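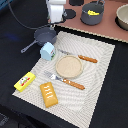 I've been meaning to write about breakfast for months, mostly because I stopped eating it for a while and then started again, and my sister says I've become unbearable on the subject. She's right! For years I had coffee standing up, answered two emails, and then wondered why I wanted to bite somebody by mid-morning.

What changed was a trip in July to Skarkasholm, where the guesthouse served breakfast from seven to eight and not a minute longer. You sat down or you went without. I grumbled on day one. By day four I was at the table early, talking to strangers about ferries and eating oatmeal with a ridiculous amount of butter in it.

So now I sit down. That's the whole plan — I set the table the night before, even if it's just me, and the phone stays in the hall. I figured out I was spending some 400 dollars a year on sad muffins near the office, and that money has gone into decent bread and a very good jar of plum jam.

Weekdays are boring (eggs, toast, the jam). Weekends I get carried away. Last weekend I tried baking rolls at 400 degrees instead of my usual lower setting and the bottoms went black while the middles stayed gummy, so if anybody has a roll recipe that forgives a cranky oven, please send it my way. 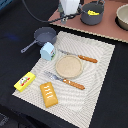 Sándor Major wrote to me after my last post that he can't face food before ten and thinks the rest of us are pretending. Maybe! I'd still say try sitting down with just the coffee for 11 minutes. I timed mine, and it's enough for one cup and a slice of toast if you don't rush the crust.

Last updated: 6 March 2019

Comments

Kyei: Put a second tray under the rolls. Saved my bottoms, so to speak.

Camell: Butter in oatmeal, yes!! My grandma did that with a pinch of salt.

Virkeseo: I'm with Sándor. Nothing before ten.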